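Marion Purves on living with a folding kit

Marion Purves runs the back end of a small garment rental and laundering business, the kind that washes team shirts and work tops for clubs and offices and sends them out again folded. In April she started a paid trial of the Hestell, an arm-and-gripper kit sold by Uvomel for light textile work. We talked in her office over the noise of two dryers, and she had a page of notes ready.

Her first point was about what the kit is for. "People hear folding robot and think of a box you tip a basket into," she said. "The Hestell is an arm, a two-finger gripper, a couple of cameras and the software. You provide the table and you show it what you want."

Showing it took up most of the first month. Uvomel's setup guide asks for 30 demonstrations of each fold before the software will attempt one alone. Purves did those herself for the first garment, a short-sleeved sports shirt, and then handed the next two garments to a colleague. She thinks that was a mistake. "We fold differently. I bring the sleeves in first and she halves it first. The arm picked up a bit of both and was slow at either. We went back and did hers again my way."

She is more positive about the gripper. The fingers are narrow at the tips, and she had expected them to snag on knits. In the trial so far she has recorded 977 pick attempts, and she says pulled threads have been rare enough that she remembers each one. Missed picks are more common. The fingers close on the top layer and come away with nothing, or they take two layers where one was wanted.

"Thick fabric is easier than thin," she said. "A fleece gives it something to hold. A thin shirt lying flat is the hardest thing you can ask for, and most of what we do is thin shirts."

The work surface mattered more than she had planned for. She began on a steel packing table, where garments slid away from the gripper. Þórarinsdóttir, the dealer that handled the sale, suggested upholstery cloth with some grip to it. Purves tried three kinds and settled on gray, partly because the software has an easier time finding a garment's edge when the color under it is dull.
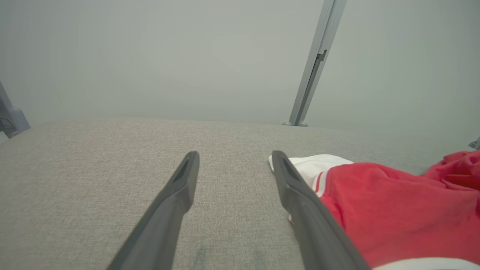
Red on gray, with the gripper open.

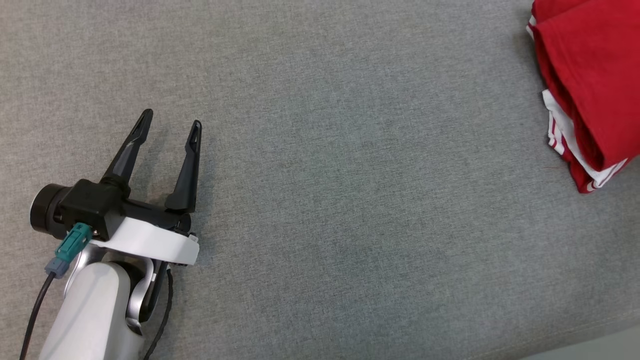

What it costs in time

The question she gets from other owners is whether it saves labor. Her answer is that it does not yet, at her size. A person on her staff folds a shirt in 11 seconds on a good day. The Hestell takes 72, and that figure leaves out the shirts it gives up on.

"I knew that going in. The dealer told me, to be fair to them. What I wanted to find out was whether I could leave it going while we did the pressing, and come back to a stack."

Some days she can. On others the arm stops early with a message on the tablet and waits for someone to clear it. The message does not always say much. One of them reads only "grasp uncertain," and it took her a call to support to learn that she could tell it to try again without redoing the whole sequence.

Support has been good, she said, though it comes from two directions. Questions about the arm go to Uvomel, and questions about the camera software go to Jerance, the company that wrote it. Twice she was sent from one to the other and back. She would like a single phone number.

Cables and other complaints

Her list of smaller complaints is mostly physical. The cables need watching. She routes them by hand at the start of a shift and checks that the arm can reach the far side of the table without dragging anything across the cloth. She would also like a cover for the cloth that comes off for washing, and has ended up sewing her own.

White trim gave trouble at first. Shirts with a contrasting collar or cuff were read as two garments, and the arm would reach for the trim by itself. A software update in the second month helped. "It still does it now and then, mostly with stripes," she said. "I put those through in a batch and stay close."

Would she buy it at the end of the trial? She turned her page of notes over before answering.

"I'd rent it for another season. I wouldn't buy it at the price they quoted me. If they get the time per shirt down by half, I'd sit down and do the sums again."

She has asked Uvomel to extend the trial so that she can test it on towels, which she expects to go better than the shirts. The towel demonstrations are already finished, all of them done by her.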